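Low-Flow Retrofits and the Trouble With Old Drain Lines

Kulsoom Janjua has worked on drainage in older apartment buildings for 10 years, most of them in Pluvivville. Her view of water-saving retrofits is cautious.

"People look at the fixture," she says. "The fixture is the easy part. What matters is the horizontal run behind it."

A smaller flush carries solids a shorter distance before the water leaves them behind. In a long, flat branch line, the next flush has to pick them up again. Janjua says most of the complaints she gets in October come from buildings converted over the summer.

Her recent work at Imley, a block of 33 apartments, began with a survey of slope. Where the fall was under 2 percent, she advised the owners to correct the pipe before changing any toilets.

"They wanted to order everything at once," she says. "I asked them to wait for the camera report on the stack."

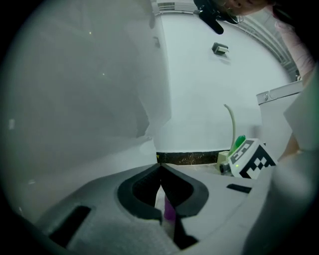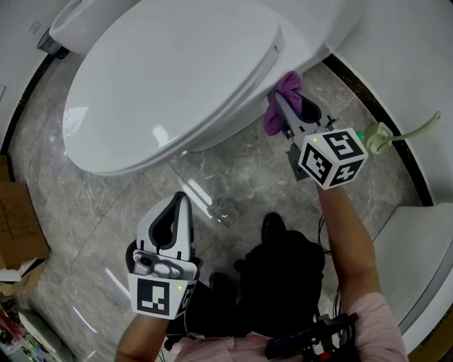 Venting and Trap Seals

Waqas Kazmi, who handles inspections at Durrani, puts more weight on venting. A blocked vent can pull water out of a trap, and the first sign is usually odor in a bathroom that gets little use.

"Tenants report a leak," Kazmi says. "There is no leak. The seal is gone and sewer air is coming in."

He checks the roof termination first, then the offsets, where debris tends to settle. Replacing a vent section at Imley cost $400, less than the owners had already spent on drain cleaner and service calls.

Janjua and Kazmi disagree on air admittance valves. She accepts them where access is good. He prefers an open vent in any building over three floors and says the valves are forgotten once the wall is closed.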